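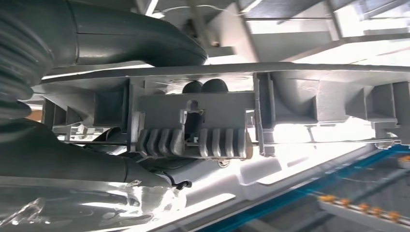
What did the program pay for this quarter?

Most of the money went to servicing ducted gas heaters and split systems in low-income households around Drendton and Sololwood, with the rest spent on parts and travel. No complete system replacements were charged to the grant.

Home | Programs | Reports | Contact

Work completed to the end of March

Our technicians serviced 569 heating and cooling units against a target of 715. Drendton is on schedule. Sololwood is behind, mainly due to access problems at the older flats, where many of the ceiling units can't be reached without a second person on site. We have changed the roster so those jobs are booked in pairs.

Filters were cleaned or replaced at every visit. Return air grilles were the most common repair, followed by split flexible duct and faulty thermostats. Carbon monoxide testing was done on all gas units, and 2 heaters were shut off and tagged. Both households were lent electric heaters while they wait for the landlord to arrange replacement.

Parts and suppliers

Maldonado remains our main parts supplier. Lead times on fan motors have stretched out and we now keep a small stock of the common sizes at the Dudulley depot. Insulated duct has gone up in price but is still within the budget line. 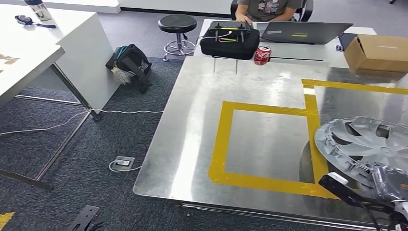
Plans for next quarter

Sololwood visits will be brought forward so the backlog is cleared before the cold weather. We also expect almost 100 new referrals from the Dudulley area, and letters to those tenants are being printed now. Evening appointments will be offered until 7 pm.

We ask that the unspent travel allowance be carried over to cover the paired visits. A revised budget is attached for your approval. The apprentice position is still vacant and will be readvertised in the same form.

Share 2 | Comments 0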